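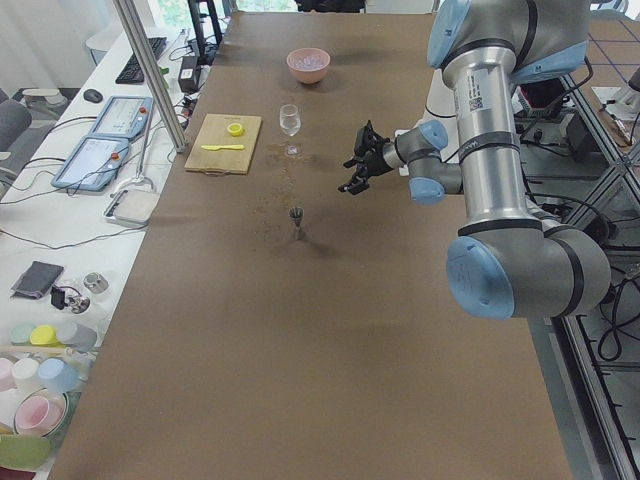

Setting up a small drinks table on brown paper

If you've been putting off making drinks at home for want of a proper bar, please stop waiting! A long table, a roll of brown paper and a handful of tools will get you a very happy afternoon. I set mine up this way every April when the weather turns, and I still get a kick out of it.

1. Cover the table. Run the paper the whole length and smooth it with your forearm. A few creases are fine, but flatten them where the glass will stand (a stemmed glass on a ridge is asking for trouble).

2. Put the glass near the middle, with nothing tall in front of it. You want to be able to pour from either side.

3. Set the cutting board next to the glass. A small wooden one with a hole for a handle is perfect, as it hangs up afterward. I use a plastic knife for soft fruit and herbs, and it does limes too if you go slowly.

4. Stand the jigger where your pouring hand lands. Try it with your eyes shut. Really, do!

5. Ice goes in a bowl or a deep dish, within reach of the glass. Pink is my favorite, purely because clear cubes look so good against it.

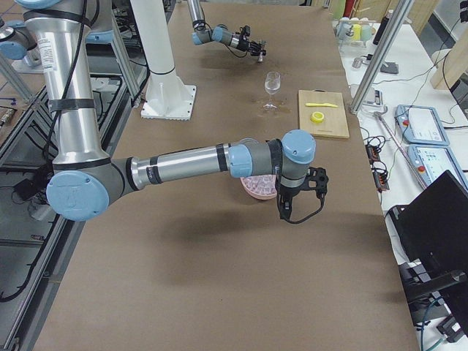 Oi-ling Chuang

Now for the pouring. Fill the jigger right to the brim over the glass, tip it in one go, and don't creep up on it, or it dribbles down the outside. Start with 50 ml of something clear. Plain water is great for practice, and you can do 20 pours in a row without wasting a thing.

Spills on brown paper go dark and spread from the foot of the glass, so you'll spot them right away. Blot with a cloth, then slide the glass over to a dry patch. Sugar or other grains you can leave until the end; just fold the paper inward from the long sides and carry the whole lot to the trash.

For a first drink, try 50 ml of elderflower cordial topped up with 200 ml of cold soda water, plenty of ice and a thin slice of cucumber. Add the ice last if your glass is on the small side, and stir gently with a long spoon.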